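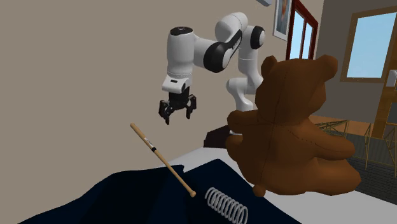 The teddy bear on the white tabletop, seen from behind.

Stadano Mini Floor Pump review

I've had the Stadano mini floor pump since March and it has gone on every ride with me, strapped to the down tube in the bracket that comes in the box. It replaced a Gindberg hand pump that I never liked much.

The Stadano is a small pump with a fold-out foot and a short hose, so you stand it on the ground and push down on it like a track pump. That makes a big difference above 40 psi. With the old one I was bracing the wheel against my knee and bending the valve. With this one the hose takes up the movement and the valve stays straight.

I run 71 psi in the rear tire on my road bike. Getting there from flat takes a while and your arms will know about it, but I can do it without stopping. On my gravel bike, which I keep at 40, it's easy work.
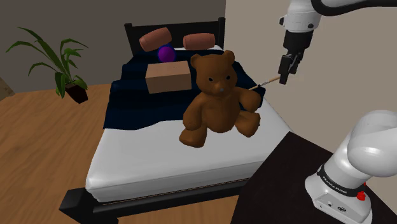
The head fits both Presta and Schrader. You unscrew the end, flip the insert and screw it back on. The insert is small and black, and I dropped mine in wet leaves the first time I tried it on the trail. Do it at home. The lever locks firmly and I haven't had it blow off yet.

The gauge is the weak point. It's built into the hose, the numbers are tiny, and mine reads 9 psi low compared with my shop gauge. It's low by the same amount every time, so I just allow for it. If you run tubeless and care about small changes, carry a separate gauge.

The bracket uses two bolts under the bottle cage and a rubber strap. The strap that came with it split in the first cold spell. I put on a Jarberg one and it has held since then. The pump itself has scratches from grit but the seal is still good after 2000 miles. I put a drop of silicone oil on the shaft every so often, as the leaflet says to.

It's heavier than a plain hand pump and too long for a jersey pocket. If you carry CO2 and only want a backup, get something smaller. For long rides or touring I'd buy this one again, and I'd order a spare strap with it.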